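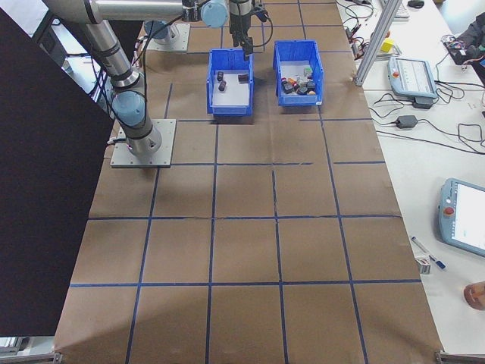 Hearing Mark straight through in one sitting changed how the whole story sounded, one listener from Nunov wrote after the first evening, adding that the hurry in it only comes across out loud.

Fourteen congregations in the Plotance area have finished reading the four gospels aloud over the telephone, the organizers reported on April 26, 2020. The reading used a shared conference line that anyone could call, and it took in 138 readers from towns and farms between Nunov and Ding.

The churches had planned to hold the reading in person at the old meeting house in Ding, which was put up in 1716 and is used for joint services a few times a year. When buildings closed in the spring, the plan moved to the phone. Video was considered and dropped. Many of the older members have no computer, and internet service on the Jistance side of the river is poor.

Each reader was given a section in advance, usually half a chapter. Readers were asked to use whatever translation they had at home, so the wording shifted from one voice to the next. Some sections were read in Spanish, and the Christmas story in Luke was read by children from several households, one verse at a time.

The evenings began with Mark, the shortest of the four, and went on to Matthew and Luke. John was kept for last. There was no preaching and no music. A short prayer opened each call, and a minute of silence closed it.
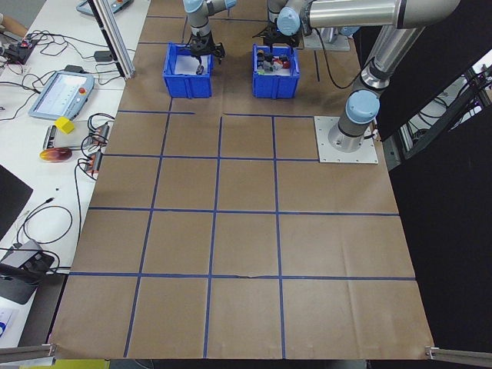

Blue bins side by side on a paper-covered work table marked off with tape.

Not everything went smoothly. On the second evening the line dropped during the Sermon on the Mount, and callers had to dial in again before the reading could pick up at the birds of the air. Background noise was a problem until the organizers learned to mute everyone but the reader. A dog in Nunov was heard through much of Matthew 8.

The long list of ancestors that opens Matthew had been expected to be hard to fill. It was the first section to be claimed. The hardest to place were the trial and crucifixion passages, which several people said they would sooner listen to than read. In the end those chapters were split into shorter pieces and shared among the clergy.

Discussion was not part of the plan, but callers began staying on the line afterward, and by the time the reading reached Luke the talk often ran longer than the reading had. Much of it was about how the same event is told in different ways. The feeding of the crowd, which is in all four gospels, came up more than once – some callers had never noticed that only John mentions a boy with the loaves and fish.

A recording was made of the John evenings only. The Jistance congregation is copying it onto discs for members in nursing homes, and the first of these should go out in the mail soon. There is no charge. Requests can be left with any of the church offices, where messages are still being picked up although the doors are closed.

The same churches are now looking at a reading of the Acts of the Apostles, to be held in December. The hope is to gather at the meeting house in Ding, with the phone line kept open for people who can't travel.

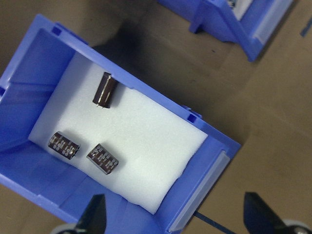

Do readers have to belong to one of the churches?

Anyone in the area may sign up, and people who only want to listen do not need to sign up at all.

Sections for Acts will be handed out in the fall. The Plotance church will keep the list, and large-print copies of the text will be available to readers who ask for them – the supply is small, so early requests are best.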